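我今天想写一串比较长的帖子,讲我怎样学着在中国的家里请人喝茶、吃饭。我的中文是成年以后学的,写得慢,如果有句子奇怪,请大家告诉我,我会很高兴地改。(1)

先介绍一下:我叫 Ruth Alvarado,在这边住了6年。刚来的时候我不会做主人,也不会做客人。我在自己的国家常常请朋友来家里,可是到了这里,同样的事情我做出来,朋友们好像都有一点紧张。(2)

第一次请客是三月。我请了楼下的邻居和两位同事。我在消息里写:“请你们晚上七点来,十点结束。”我觉得写清楚时间是礼貌。后来同事小声问我,十点以后是不是还有别的客人要来。我说没有,我只是想让大家知道几点可以回家。她笑了很久。(3)

现在我写“七点来吧,吃完慢慢聊”。意思差不多,可是听的人感觉完全不一样。学语言的时候,老师教我“结束”这个词,没有教我什么时候不要用它。(4)

第二个问题是“不用不用”。我问客人:“你要喝点什么吗?”客人说:“不用不用,不麻烦。”于是我就没有倒。整整一个晚上,那位邻居阿姨什么都没有喝。我以为她真的不渴。(5)

过了几个星期,我去她家,我也说“不用”,她好像没有听见,直接把茶放在我手里,又放了一盘橘子,又放了瓜子。我坐在那里,忽然明白我上次做得很不好。我回家以后给她写了一条道歉的消息,改了四遍。她回了一个笑脸,还有一句“傻孩子”。我查了字典,确定这不是骂我。(6)

从那以后我不问“要不要”,我问“喝热的还是喝凉的”。这样客人不需要客气,只要选一个。如果客人还是说都可以,我就倒热的。这个办法我推荐给所有和我一样的外国人。(7)

说到热的和凉的。我从小喝凉水,冬天也喝。在这里,我的同事看见我喝凉水,会真的担心。有一次我感冒,三个人分别对我说“多喝热水”,其中一个人还是在电话里说的。我当时觉得他们不认真,现在我自己也对别人这样说,说的时候是很认真的。(8)

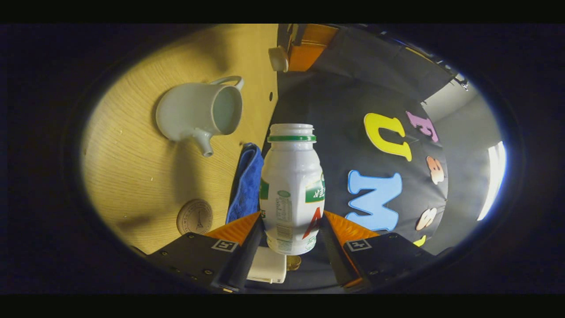
关于茶,我要承认我学得很差。有一位朋友送给我一套书,讲水温和时间,我看了前面的15页就停了。里面的字我大部分认识,可是放在一起我不懂。比如“回甘”,我问了很多人,每个人都说“你喝了就知道”。我喝了,我不确定我知不知道。(9)

后来那位邻居阿姨对我说,家里喝茶没有那么多规矩,水开了,放一把叶子,淡了就再加水。我问她一把是多少。她伸出手,说:“就是一把。”她的手比我的小,所以我一直有一点怀疑我放多了。(10)

倒茶的规矩我倒是记住了两条。一条是茶不要倒得太满,七分就好;酒可以倒满。另一条是壶嘴不要对着人。第二条我以前完全不知道,现在每次放壶都要转一下方向。如果桌子是圆的,四面都有人,我就会转好几次,最后把壶放到旁边的柜子上。有没有更好的办法?请教大家。(11)

还有,在广东朋友的饭桌上,别人给你倒茶,你用手指轻轻敲桌子,表示谢谢。我第一次看见的时候,以为他在催我快一点,所以我倒得很快,洒出来了。他马上帮我擦,又敲了两下。我更着急了。(12)

然后说做饭。请六个人吃饭应该做几个菜,这个问题我问过不同的人,答案都不一样,可是都比我想的多。我第一次只做了一个大菜,一锅炖肉,配米饭和沙拉。在我的家乡,这是一顿很好的晚饭。客人们吃得很快乐,然后大家停下来,我感觉他们在等。我也在等,我在等他们继续吃那锅肉。(13)

现在我的办法是:两个凉菜前一天做好,一个汤,一条鱼,再炒几个青菜,剩下的去楼下买。买来的菜换到自己的盘子里。我本来觉得这样不诚实,同事说没有关系,大家都知道,大家也都这样做。(14)

鱼是最难的。我练习了很多次清蒸鱼,时间总是不对。卖鱼的师傅告诉我,看鱼的眼睛,眼睛白了、鼓出来了,就可以关火。我说我不太敢看。他说那你就听天由命吧。我把这个成语写在了我的本子上,下面写了日期和“鱼”。(15)

下面是一件我到现在还没有完全学会的事:送客人走。(16)

在我的家乡,说了再见就是再见。在这里,客人说“那我们走了”,然后坐着再聊二十分钟。站起来,在门口再聊一会儿。我送到电梯,客人说“别送了别送了”,我就真的回去了。后来我才知道,应该等电梯门关上。如果是长辈,应该送到楼下。如果长辈的车还没有来,应该一起等,一边等一边说“你快回去吧,外面冷”,其实这句话是客人对主人说的,我有一次说反了。(17)

我妈妈来看我的时候已经70岁了,她不会说中文,可是她送客人比我好得多。她在门口拉着邻居阿姨的手,说西班牙语,阿姨对她说中文,两个人说了很长时间,谁也没有先放手。我站在旁边想翻译,她们都不需要。(18)

关于带礼物,我再补充几句。客人带来的水果,我以前当场就洗了给大家吃,因为我想表示我很喜欢。有人说这样很好,有人说应该先收起来。我现在是这样做的:葡萄和草莓马上洗,整箱的东西先收起来。钟不能送,伞最好不送,梨不要切开两个人分,这些是同事给我写在一张纸上的,纸还贴在我的冰箱上。(19)

客人走的时候,我也要让他们带一点东西回去。这个我很喜欢,我外婆也这样做,她用旧的饼干盒装吃的,盒子永远要还给她。这里的朋友还盒子的时候,里面又装了新的东西。所以有一个盒子在我和阿姨中间来来去去很久了,我已经不记得它最早是谁家的。(20)

有人会问,你写这么多规矩,请客还快乐吗?我很快乐。我做错的时候,朋友们会讲给我听,讲着讲着他们自己也会争起来。上次为了吃饺子蘸不蘸醋,一个北方人和一个南方人争了很久,我一句话都没有插进去,可是我学到了“抬杠”这个词,还学到了怎么劝架,虽然没有人听我的。(21)

下个月我想请新来的同事吃饭,她也是外国人,刚到这里,还分不清“随便坐”和“坐主位”。我打算先不告诉她规矩,只问她喝热的还是喝凉的。(22)

最后想问三个问题,请懂的人回答我:

一、客人一定要帮我洗碗,我应该拒绝几次?我拒绝了两次,她第三次还是去洗了,我不知道是我拒绝得不够,还是她真的想洗。

二、凉菜里面的木耳,前一天晚上泡好放冰箱可以吗?我在网上看到不同的说法,有一点害怕。

三、如果客人说“改天我请你”,我可以问是哪一天吗?(23)

更新:谢谢大家的回复,我都看了,有些字要查一下,所以回得慢。关于木耳,很多人说不要泡过夜,那我就当天泡,吃之前再煮。第三个问题,大家都说不要问。可是上个月我已经问了,她想了一下,说下周晚上六点,后来我们真的去吃了,吃的是火锅。(24)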